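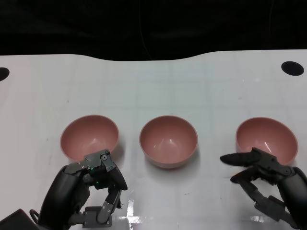

White table with gray grid, dark backing.

October 1, 2021

Adhesive creep, shear series, continued from the January batch. Same question as before: does the Wernach film hold a constant load as well as the Dotinby liquid when the substrate is painted steel, or does it let go slowly and look fine right up to the end.

Setup unchanged. Coupons are 25 mm wide, overlap 12.5 mm, wiped with isopropanol, abraded, wiped again. Bond line set with glass beads. Static load 700 g on each, hung vertical. Displacement read against a scribed line with the loupe at 1 h, 4 h, 24 h, then daily.

Liquid set: no movement I can resolve at 24 h on any coupon. The scribed lines still meet. Squeeze-out is a bit heavy on the left-hand ones and I trimmed it before loading, which I did not do in January. Note this when comparing, as the fillet carries some of the load.

Film set: all moved. Most of the movement is in the first 4 h and then it slows. Coupon 339 went further than its neighbors and did not slow. Took it down and looked at the bond under the stereo microscope. There is a band of trapped air along one long side, and the film has a crease in it that matches. So 339 is a layup fault and goes out of the average, but it stays in the table with a remark.

Film application needs a better method. Rolling from one end with the hand roller works if the film is kept at a steep angle to the steel. Laying it flat and pressing from the middle traps air every time. The data sheet says either is acceptable. I do not agree for the painted coupons.

Paint: the Grajales gray is softer than the old stock. Fingernail marks it after a week at room temperature. If the film joints fail in the paint and leave the adhesive intact, the numbers tell us about the paint and very little about the film. Need bare steel controls. Should have had them from the start.

Load check: put the hanging weights on the bench balance. The 1000 g reference reads correctly. The 700 g weights are all within 2 g, good enough for this. The hooks were not included in the earlier mass and have to be added to the January figures.

Temperature: logger stopped overnight, flat battery, so there is a gap. Heating was on. Film creep is sensitive to this and I don't want to guess at a correction. If the slope after the gap matches the slope before, leave it alone. Otherwise repeat.

To do:
- bare steel controls, both adhesives
- new battery in logger, spare in the drawer
- correct January sheet for hook mass
- ask Zakonthorpe for cure schedule on the gray paint
- remake 339 with new film from the same roll, number it 339B
- decide whether trimmed fillets are standard from now on

Liquid coupons stay up over the weekend. Do not move the rack.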